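Siltitz method

The Siltitz method is a way of teaching robots to handle soft, bushy or easily bent objects by recording people as they handle the same things at an ordinary table. It was developed at Nilledham by a small group under Jacqueline Mallet, and takes its name from the software that lines up the recordings.

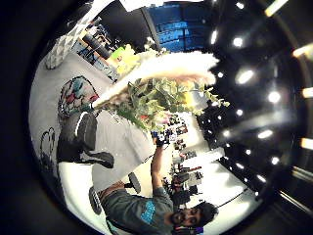
Mallet's early trials used boxes and tins, and the results were good enough that the group went looking for something harder. Flowers were an obvious favourite, as a bouquet changes its outline every time it is touched, and a bushy one can hide the very hand that is holding it. Fluffy pale plumes standing over a thick cluster of variegated leaves, for instance, have no firm edge for a vision program to follow, and the best place to take hold is often somewhere down near the base of the leaves.

Recordings are made in two ways, with a hand-held gripper that carries its own camera, or with sensor gloves watched by a fixed camera beside the table. The published set, known as Nesus, holds 185 flower sessions among its 500, and each was checked by 2 people before release. Square markers give the software a dependable point of reference when petals and stems get in the way.
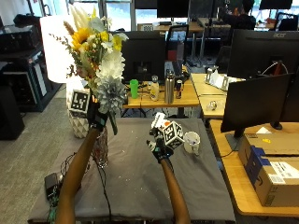

Gloved hands with an artificial bouquet and a marker cube.

A later variant, the Uchida weighting, gives more importance to the moments just before contact. It was added in August and is now the usual setting, although Mallet's group still favours the older one for long stems.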